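Home | Typefaces | Licensing | News | Press | Contact

PRESS RELEASE
January
Issued by Burkdale Type

Burkdale Type releases Tahiri, a text family with 2376 glyphs and no big claims

Burkdale Type has released Tahiri, a serif family for long reading in print and on screen. It comes in three weights with matching italics, and covers Latin, Greek and Cyrillic. Every font in the family holds 2376 glyphs.

We have read a lot of typeface announcements, and written a few we would rather forget. They tend to say that a new design is warm yet precise, that it brings a fresh voice to a crowded field, and that it has been made from the ground up for today's reader. We doubt that today's reader is very different from yesterday's. Tahiri is a book face. It has fairly short ascenders, a plain lower case and a slightly narrow set, and if it does its job most people will never ask what it is called.

The family was drawn by Ravindran Marar, who began it as a single weight for a walking guide that was never printed. The guide needed small sizes on cheap uncoated paper, which explains the open counters and the rather heavy hairlines. Both have been kept. The bold was redrawn from scratch after the first version turned out too dark next to the regular, and the italic lost a good deal of its slope along the way.

"I don't believe in legibility as a selling point," said Marar. "Every foundry says its new font is more legible, and hardly any of them have tested it on anyone. I haven't either. I set pages, printed them, left them for a week and read them again. If I got annoyed, I changed something."

On the matter of glyph counts, buyers should be careful, and that includes our own number. A large part of the 2376 is made up of accented letters, small capitals and the several sets of figures that book work needs. Accented forms are mostly built from parts, as they are in nearly every font on the market. A big total says little about how well the letters sit together. The part that took the time was the spacing and kerning, and there is no tidy figure for that. 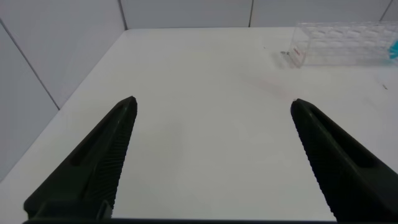
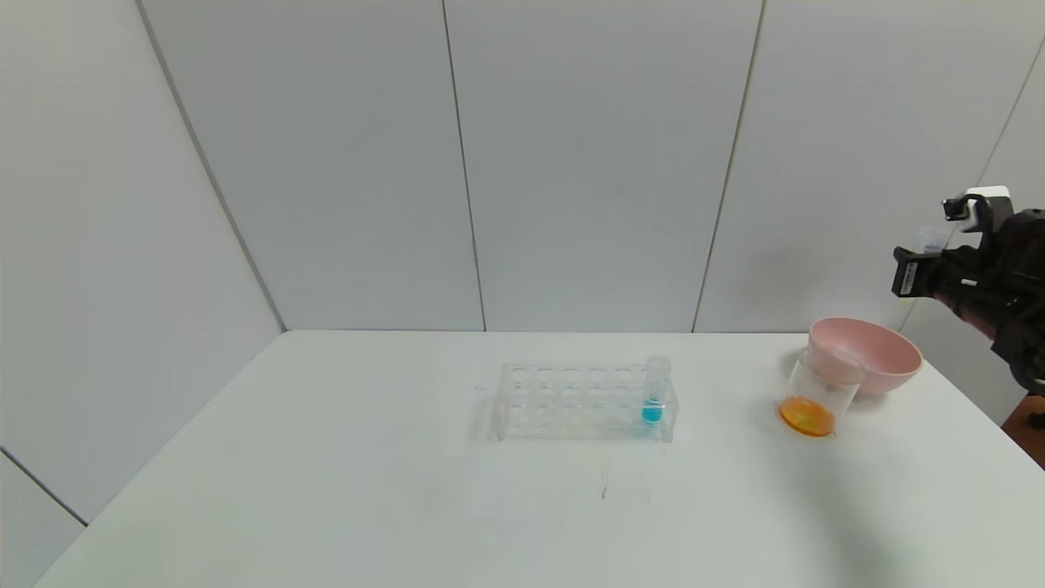
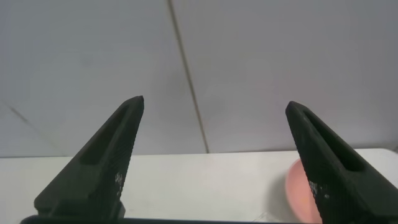 Tahiri will be sold directly from the Burkdale site and through the reseller Homow. A desktop licence for a single weight costs £60 and covers one user. Web and app licences are priced separately, and the price list is on the licensing page in full. There is no launch discount. We have run them before, and all they seemed to do was irritate people who had paid the week earlier.

There is no subscription either. We know that subscriptions suit some large studios, and we have been told more than once that they are where the trade is going. We have yet to hear a good answer to what happens to a small publisher's backlist when the payments stop. A licence for Tahiri does not run out, and fixes to the fonts are free to anyone who has bought them.

A variable version is planned but has no date. The masters are compatible in the upright styles and not quite in the italics, where the lower case k and z still misbehave between regular and bold. Announcing it now would mean guessing, so we will say so when it can be downloaded.

The release also marks the end of Getix, the display face we brought out as a companion to an earlier and much worse draft of Tahiri. The two were meant to work together. They never did: Getix was too wide, its capitals shouted, and the lower case was plainly an afterthought. It has been taken off sale. Existing licences stay valid and the files can still be fetched from customer accounts, but it will not be updated and we do not suggest using it for new work.

Small capitals are present in the uprights only. Italic small capitals were drawn and then dropped, partly on grounds of time and partly from a suspicion that they would be used by four people. If we are wrong, customers are welcome to write in, and they may come back in an update. Vietnamese is supported. Polytonic Greek is supported in the regular and its italic, and is still missing from the other styles. The Cyrillic includes local forms for Bulgarian and Serbian, reached through the language setting in most layout software. Support in word processors is patchy, as it has been for years, and we would advise checking before buying for that purpose.

A printed specimen is available in an edition of 2000. It shows full pages of running text at reading sizes, with footnotes, tables and an index, and very little else. There are no posters in it and no giant ampersand on the cover. Copies are free to schools and libraries, who pay only the postage. A PDF of the same pages can be had from the site, although we would point out that judging a text face on a PDF at 200 per cent zoom is a poor way to go about it.

Trial fonts with a reduced character set can be downloaded without giving an email address. They have no kerning removed and no letters swapped out, so a page set with the trial should run to the same length as a page set with the full fonts. Press wanting the complete family for review should write through the contact page and say where the review will appear. We do not ask to see copy beforehand, and unkind reviews are treated the same as kind ones.

Notes to editors

The name is written Tahiri, with one capital. It has no meaning that we are aware of and was picked for its letters, mainly the a and the h. Burkdale Type draws and sells text faces, and takes on custom work when there is time.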